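January 2026

Workshop, evening session. Started on the wiring and left the software alone until the cables were settled, in the order Hülya and I agreed.

The left arm had been dropping its gripper bus at the far end of its reach. I ran it through the full travel with the meter clipped across the supply and got a clean reading everywhere except the top of the arc, where the cable goes tight. The cable was 74 mm too short once it had been taken round the elbow. I let out the slack from the base end, retaped it along the upper links and reseated the connector at the wrist. No dropouts in the next half hour of free movement. I would prefer proper clips to tape, but the clips Kevser printed are for the old diameter and will not close.

After that, cloth handling on the left and right together. The routine is the one we call Skeltau in the log: left takes the garment high, right comes in low, both hold, then the pair move apart until the cloth is under light tension. The red items are easiest for the segmentation because the rest of the cell is grey.

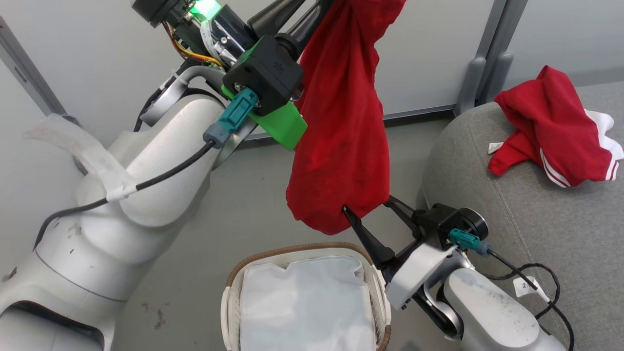
The difficulty is in the second grasp. The right gripper closes on whatever the depth estimate says is the lowest point, and with bunched cloth the lowest point is seldom a hem. It is usually a fold with several layers in it, so when the arms separate the garment stays in a rope. Kevser's view is that we should drop it and regrasp until we are lucky. Mine is that we should turn the left wrist through a quarter turn before the right arm commits, and choose the side with the thinner profile. We tried hers first as it needed no new code. It works, slowly. On the worst attempt it took seven regrasps to find an edge, and the cycle time was over four minutes, far too long for one item of washing.

Wrote the quarter turn in after tea. It needs a limit on the wrist joint, otherwise the cable I had just freed gets wound round the link. Set the limit in the Vukport file, where the other joint limits live, and put a comment beside it this time. Hülya found two uncommented limits from last year and neither of us could say what they were protecting.

Finger pads: no change. The black ones slip a little on smooth linings and grip well on knitted fabric. I have a sheet of softer rubber to try but do not want to alter pads and motion on the same evening.

Next, the geometry of the cell. The basket has to be inside the reach of both arms without either elbow folding back on itself, and the sofa arm takes up most of the right-hand side. Hülya would like the sofa out and a table in. I am for keeping it, on the grounds that people at home put washing on sofas and the whole point of building this is to use it in a house. The compromise is to leave the furniture where it is and shift the basket in small steps until the planner stops complaining. I have been marking good basket positions in a notebook, measured from the back rail, and the best so far is nearer to the base than I expected.

Both arms brought back to the low position to check clearance over the basket rim.

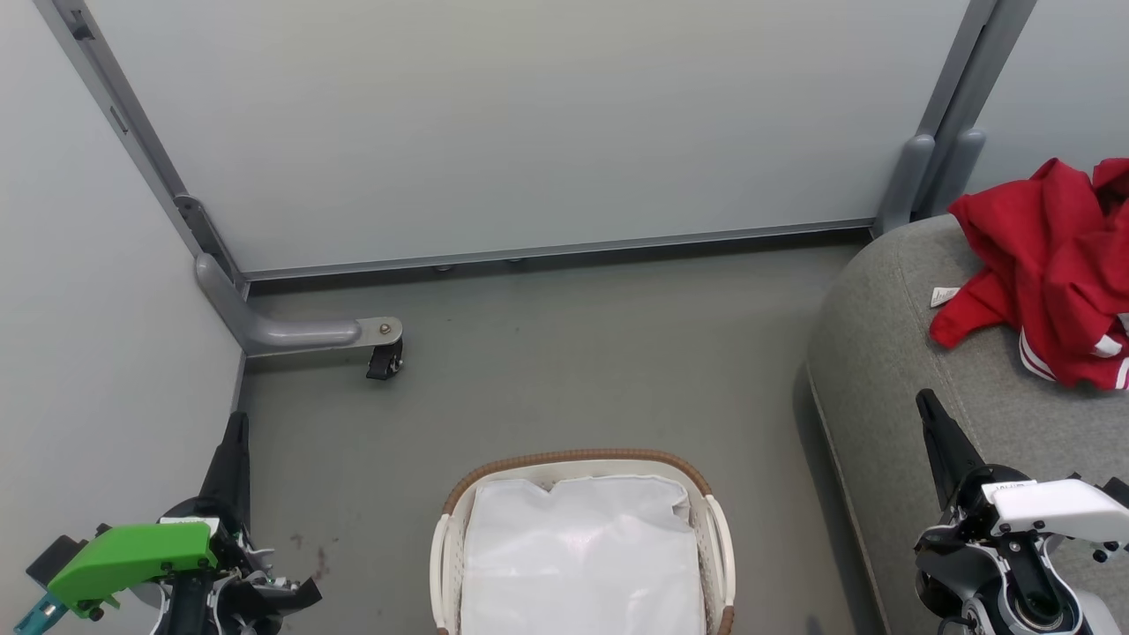 Arms low, basket between them, red top with the white stripes on the sofa arm.

The rim matters more than I had allowed for. The collision model treats the basket as a plain box, so the handles at the ends are not in it at all. I added them as two blocks and the planner now goes higher on approach – slower again, but I would accept that to spare the fingers. The bag in the basket is a separate problem. White plastic gives poor depth returns and the estimate of its top surface wanders by more than a finger's width between readings. Kevser suggests averaging over several readings before each approach. Simple enough, and I have put it on the list.

Parts: the Kaushik bearings have not come. Anditent have replied about the bracket and want a drawing with the hole spacing on it, which I thought I had sent. Will measure it again and send it tomorrow.

To do: averaging on the basket depth, clips in the right diameter, the softer pads on the right gripper only, and a proper run of the quarter turn with the log switched on. I left the log off tonight, so the timings above are from my watch.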